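Small clear snack packets inside a big printed bag: do they keep, or is it just packaging?

Posted in Pantry and Storage 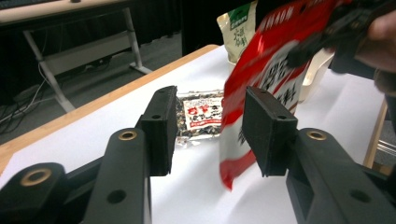 My aunt sends me snacks a few times a year and they nearly always come the same way, lots of little single-serve packets inside one large bag. I've been told by two different people that I should leave the little ones sealed in the big bag until I want one, and that they'll "keep for ages" like that. I don't buy it. The big bag gets opened on day one. After that it's a sack with a hole in the top, and I can't see what it's protecting.

What I want to do is cover the table with paper, tip everything out, sort it, throw the outer bag away and put the small packets in a jar or a tin. My roommate says I'll ruin them. She also says I should buy vacuum canisters from Caltley, which cost more than the snacks do, and that makes me suspicious of the whole line of reasoning.

So: does the outer bag do anything once it's been opened? Is a jar any better? And is there some way to tell if a seedy, crumbly sort of snack has gone off without eating a mouthful of it? I can't read the labels well enough to be sure of every word. The last batch arrived in June and sat on top of the fridge, and by the time I got to the end of it, it tasted like old crayons.

Posted by crumbdrawer

Wing-sze Cheung

You're right to doubt it, but I'd be careful about throwing the outer bag out on day one.

Once it's open, a big bag is mostly there to hold things together. The small packet is doing the real work, provided it's sealed properly, and plenty of them aren't. Squeeze one gently. If it holds its air and pushes back, it's probably sealed. If it sighs and goes flat, you have a leaky packet and it should be eaten first. I do this with every one when a parcel comes and I usually find a couple of duds.

What the outer bag does have going for it is that it blocks light. Clear plastic doesn't. Anything with seeds or nuts in it has oil, and light and warmth are what turn that oil. A clear packet in a glass jar on a sunny counter is worse off than the same packet in its opened bag in a cupboard. So a jar is fine if the jar lives in the dark. A tin is better. Any old cookie tin will do, I wouldn't pay for canisters.

The other thing on the outer bag is the printing. Some makers put the date only there. Before you toss it, look for these, usually near a seam or on the back:

保质期 is the shelf life, often given in months
生产日期 is the date it was made
配料 is the ingredients list

It may be in the traditional form, 保質期, depending on where it was sold. Note that you often get the date it was made plus a number of months, so you have to add them up yourself. People see the first date, think it's the expiration date and throw out perfectly good food. If your small packets have no date of their own, cut that panel off the big bag and put it in the tin with them.

As for telling if it's gone off, open one and smell it before you do anything else. Crayons, putty, old paint: that's rancid oil, and you described it exactly. Soft but smelling normal is just stale, and a few minutes in a dry pan will sometimes bring that back. It won't do a thing for rancid.

And get it off the top of the fridge. It's warm up there. I'd bet that did more harm than any bag.

drirkton_dave

Just freeze them. I freeze everything. Never had a problem.

Yeh

I'd push back a little on both of the above.

Freezing works all right for plain seeds and nuts. For anything with sugar or a sticky coating I've had bad luck. Open the packet while it's still cold and the moisture in the air settles on the food, and then you've got clumps. Let it come up to room temperature with the packet still shut. And "never had a problem" from somebody who freezes everything isn't much of a test, is it? Leave half out in a cupboard and compare.

On the squeeze test, I'm less convinced than Wing-sze is. Some packets are made with hardly any air in them, so a flat one tells you nothing. I'd look at the seam. If it's wrinkled all the way across or has crumbs caught in it, I don't trust it.

I did try the expensive route once, with a Merkarora sealer I got secondhand. It crushed the first lot to dust. For small packets that are already sealed I really can't see what it adds, and your roommate should have to explain that one.

Agreed about the top of the fridge. Also, if the packets aren't all the same thing, don't put them in one tin. Mine all tasted of chili after a week or two, sealed or not, and I still don't know how it got through.

crumbdrawer

Thanks. I found the made-on date on the outer bag, and the old batch was a good while past it once I added the months up. So part of this was me. I'm still not persuaded the bag helps once it's open, but I've cut the date panel off and it's in a tin in the hall closet with the packets. The canisters have been vetoed.

31 people found this page helpful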